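Kitchen scale drifts after warm-up - load cell or board?

rlanz_verena
July 24, 2020
I have a Gorosix bench scale used for portioning. With the same steel check weight it reads 1,314 g right after power-on and 1,319 g after 15 minutes. Tare before each reading, level surface, fresh batteries. Is this the load cell or the amplifier? 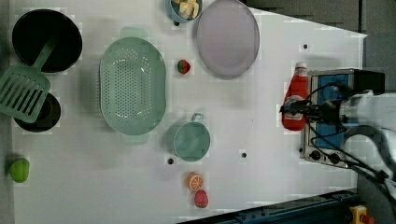 Pans, green colander and spatula on the white tabletop.

Prantl_U
Could be either. Leave it on with nothing on the pan and log the zero. If zero moves, suspect the amplifier or a mechanical bind. If zero holds and the loaded reading moves, you have a span error.

kikholm
Disagree with the first part. A cheap load cell can move zero with temperature too, so that test won't separate them. Swap in a fixed resistor bridge and see if the drift stays.
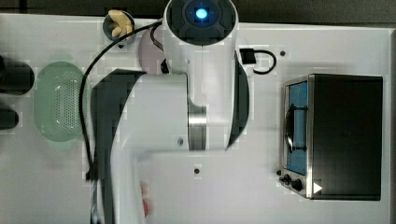
With the dummy bridge in place, anything left over comes from the board. Keep the leads the same length as the originals.

Prantl_U
Fine if she has a bridge. Most people don't. Logging zero costs nothing and rules out a rubbing cover.

rlanz_verena
Logged it. Zero is stable to the last digit, loaded reading still climbs. Cover is off.
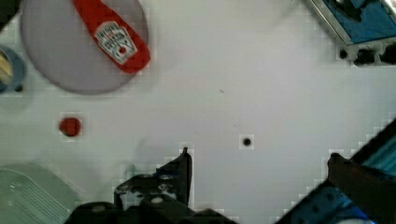 Creep was my next thought, so I left the weight on overnight with the scale already warm. The reading settled and stayed put.

kikholm
Then it isn't creep. Check the reference voltage cold and warm. My old Riedl had the same fault and a new regulator fixed it.

Prantl_U
Agree on measuring the reference. I wouldn't order a regulator before that.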